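Zikcombe Two-Arm Sorting Bench

Bench-top station for small mixed goods
Supplied by Sugden, fitted and serviced from our Noser workshop

The Zikcombe is a work table with two arms, one mounted on each side and facing inwards. It is made for the kind of picking job that most packing rooms still do by hand: taking small things out of one container and putting them in another. Pens, markers, tubes, brushes, small tools. Each arm carries a two-finger gripper, and both can reach the middle of the table.

What changes for staff

The bench does not run a room by itself. Someone still brings the stock, swaps the containers and checks the finished ones. At Fostutau, a stationery packer with 31 staff, the three people who used to sort returns all day now look after the bench between other jobs. They asked for shorter spells at the sorting table, and they got them. They also told us the first month was slow -- two of them could sort faster by hand until the settings were right.

Fostutau now puts some 3,000 items a day through its benches. Odd pieces are left in the container for a person to deal with. Staff there decide which goods go to the bench and which stay with them, and we suggest other sites do the same.

Training takes 7 hours, split over two shifts. No programming is needed for daily use. Changing to a new type of item does need a trained user, so please plan for at least two on each shift.

Containers

Any open-topped plastic bin or basket that fits within reach will do. Clear and coloured ones can be used side by side.

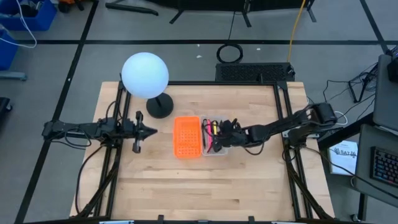 Photo: Sugden

Markers and pens can stand upright in the bin, and the arm comes down among them to pick. Stock that lies flat needs a shallow tray, ordered separately.

In the price

Table, rail frame, both arms, grippers, cables and one training visit. Bins and baskets are not included. Spare gripper fingers are sold in pairs.

Delivery

Orders placed before the end of July are fitted in the autumn. Please measure your doorways first, as the frame arrives in one piece.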